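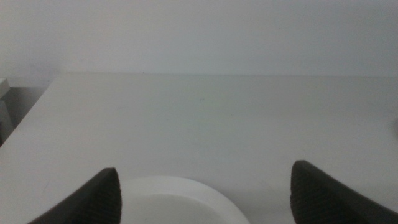
Soledad Mansilla wrote in to say that her white table never looks clean for more than a day, and that the strip along the wall is the worst of it. She wipes it every evening, and by morning there are gray smears again when the light comes in low. She wanted to know if she should switch to a stronger cleaner.

Probably the opposite. Most smears on a matte white top are cleaner that never got rinsed off. Each wipe leaves a thin film, the film holds dust and skin oil, and the next wipe pushes it all around. Before you buy anything, try this.

## Strip the film first

You need two cloths, a bowl of warm water and plain dish soap. A few drops of soap is plenty.

1. Dry dust the whole top. Crumbs and grit will scratch a matte finish and the scratches hold dirt.
2. Wash with the soapy cloth, wrung out hard. Work from the far edge toward you.
3. Go over it again with clean water and the second cloth. Change the water when it turns cloudy.
4. Dry with a towel. Air drying leaves marks if your water is hard.

On a table that has been sprayed every day for years you may need to do this twice. After that, a damp cloth is enough on most days.

## Small marks that stay put

For a dot or a scuff, make a paste of baking soda and water, put it on with a fingertip and leave it for a few minutes. Wipe off, rinse, dry. Don't scrub in circles. That polishes the matte finish and you end up with a shiny spot, and there is no way to get the matte look back.

Melamine sponges do the same thing, only faster. I keep one for the wall and don't let it near the table.

Ink is different. Dab with rubbing alcohol on a cotton swab, and test it somewhere out of sight first.

## The line where table meets wall

Dirt collects here in a thin row, and a folded cloth rides right over it.

- If the table is light enough, pull it out once a month and wipe both the back edge and the wall.
- If it stays put, wrap a damp cloth around an old plastic card and run it along the seam.
- A dry paintbrush gets specks out of the corners. Brush before you wet anything.
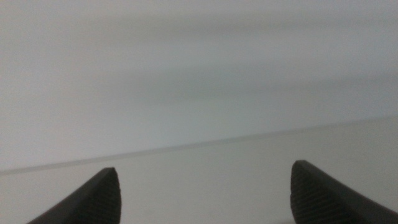 ## White walls behind a work surface

Check what paint you have before you wash it. Satin and eggshell take a damp sponge well. Flat paint doesn't - it goes patchy, and the patch shows more than the dirt did. On flat paint, try a dry eraser sponge with almost no pressure, and stop as soon as the mark fades.

Wash from the bottom up. Drips running down over a dry, dusty wall leave streaks that are hard to get out. Dry the last few inches above the table by hand so the dirty water doesn't sit in the seam.

Look at the wall in daylight before you start on a gray patch. Plenty of them are shadows, and they move by the afternoon.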